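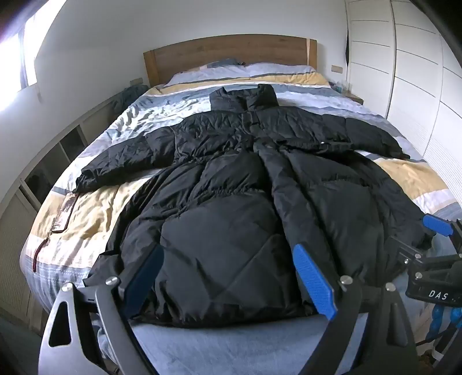
# Loncombe Ramblers: walk log

Every outing our group has made, in one folder of plain text files, and I'm so pleased it's finally in one place! Until this winter the records lived in a ring binder, two email accounts and Tetsuya Nakajima's memory. The log now covers 307 walks. Last updated 6 Feb 2021.

## What's in the folder

- `walks.csv` -- one line per walk
- `routes/` -- GPX tracks for 81 of the walks (more welcome, please!)
- `reports/` -- the write-ups, as they appeared in the newsletter
- `stiles.txt` -- stiles, gates and footbridges that gave us trouble

## Columns in walks.csv

| Column | Meaning |
|---|---|
| `walk_no` | Runs from 1, never reused |
| `date` | Day the walk took place |
| `start` | Pub, car park or station |
| `leader` | Whoever had the map |
| `miles` | As walked, wrong turns included |
| `walkers` | Adults and children |
| `dogs` | Kept separately after much debate |
| `mud` | 0 to 6, leader's opinion |

A blank means we don't know. A zero means none, so please don't fill the blanks with zeros.

The mud score is my favourite column. Six is kept for days when someone lost a boot, and the old Vurer circuit has earned it more often than any other route. Gilles Delaunay reckons his scores run a point lower than everyone else's, and having walked behind him across Haugland Bottom I can believe it. 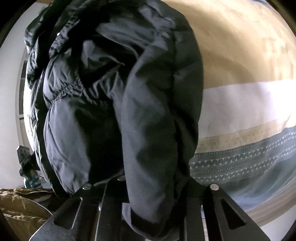

## Known gaps

- Walks 1 to 43 have no mileage. Lorna Pangilinan is measuring them from the old maps with a bit of string, and the results so far look very sensible.
- "The Bell" in the early reports could be either of two pubs. I've left it as written.
- Tracks recorded on Florian Langlois's old watch drift badly under trees. The line through the reservoir is not a route!
- Cancelled walks keep their number and have `X` under `leader`.

## Adding a walk

Send me the report and the track if you have one, or edit the file yourself and add your initials to `changes.txt`. Miles to one decimal place. Pub names in full, please -- see above.

## Using it

Members can copy, print and share anything here. If you lead for another group and fancy borrowing a route, go ahead, but check the paths first. Several have been diverted and the reports don't always say so.

Tin-yau Au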